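Filed under: Data Sets > Blocks and Bins
Print this page | E-mail this page

README – Wetano Blocks in Bin, second release

What is in the folder

The set holds pictures of coloured blocks lying in a metal bin, together with a text file for every layout. A layout means one way the blocks are spread on the floor of the bin. There are 34 layouts in this release. The first release had fewer, and its layout numbers are not the same, so please do not mix the two folders.

Every layout has its own subfolder with the pictures, the file layout.txt and sometimes a file notes.txt. The notes are written by hand and are not complete.

The blocks

Six blocks are used, three reddish-brown and three dark green. In the label files the colours are called simply "red" and "green". Some people who used the first release wrote to us that the red should be called brown. We kept "red", as the older scripts look for this word.

The green ones are quite dark, and on the grey floor they are easy to lose when something is hanging over them. If only one end of a block is showing, it still gets a label, and the word "partly" is added after the colour. A block which cannot be seen at all in a picture gets no label in this picture, but it stays in layout.txt.

The grooved side of a block is marked only when it can be seen clearly.

The bin

The bin is open at the top, rectangular, with sheet-metal sides that go outward. It is an old bin and we did not paint or polish it for the release. The floor has scratches and cloudy white marks, and there is a small dark round spot which a colour threshold can take for a piece of block. The inner wall at the rear has a worn patch with chipped edges. If you cut out the background, check your result in this place first.

Directions

"Front", "rear", "left" and "right" are always given as in the picture. Front is the side nearer to the lower border. Angles in layout.txt are written in words:

flat – almost parallel to the front side
diagonal – clearly turned
steep – nearer to the left and right walls in direction than to the front

These words speak only about the direction on the picture. They do not say if a block rests on another one.

Known problems

In two layouts the words "left" and "right" were exchanged for the green blocks. It was corrected in July, but copies downloaded before that still have the mistake.

The spelling "gray" remains in some notes and "grey" in others. Please search for both.

Almost 30 of the layouts were checked by a second person. The rest were read only once.

Use

You may use the pictures for teaching and for your own tests. If you publish them, please name the set and the release. Corrections are welcome – send the layout number and one sentence about what is wrong to Said Chraibi.
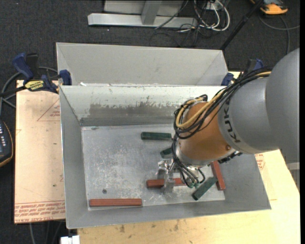 Wetano – Parts and Labelling Team

Layout names in this release start with "b2". Names starting with "b1" belong to the first release.

Contact | Copyright Wetano | Back to top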